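Walls, Cable and Cloth: Two Arms in the Spare Room

The walls went on last month, and I should have done them first. I had been running both arms on the open bench since spring, and every time I changed the lamp or left the door open the cameras gave me something different to look at.

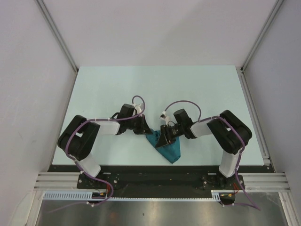 The panels are cut from sheet I bought at Saredia, the plastics place out past the rail yard. I wanted gray because white threw too much light back at the table. They sit between lengths of aluminum extrusion left over from an old printer frame. Two of the lengths were short by 13 mm, so I bought new ones and kept the old ones for the next thing.

The arms share one long black mounting bar at the front. On the first version each arm had its own clamp, and the clamps crept. I would calibrate in the morning and by dinner the two grippers disagreed about where the middle of the table was. With both base plates bolted to the same bar that problem is gone.

Cable took the longest. I used purple for the runs along the arms, tied down at the links, with a loop left over each wrist so the joint can turn without pulling. My first loops were too tight and I broke 2 connectors. The slotted duct along the front came from a box of Mivex parts a neighbor was throwing out. It is meant for electrical cabinets and it works fine. I still have some loose wire near the bases — that's a job for October.

The wrist brackets are printed. I went through 4 versions. The one I kept is thicker at the screw holes and takes longer to print, and I can live with that.

Cloth is what I care about now. Blocks were easy and got boring. A piece of teal fabric never lands the same way twice, and the two grippers have to work close together without hitting each other. I set a minimum gap in software, then lowered it, then raised it again after a knock bent a finger. The control code is a small thing I call Fülöp. It runs on the old Drostau desktop under the bench and mostly keeps up.

Next I want to redo the lighting and move the power supply to where I can reach the switch without getting on my knees. I'll post the bracket files once I've cleaned up the names.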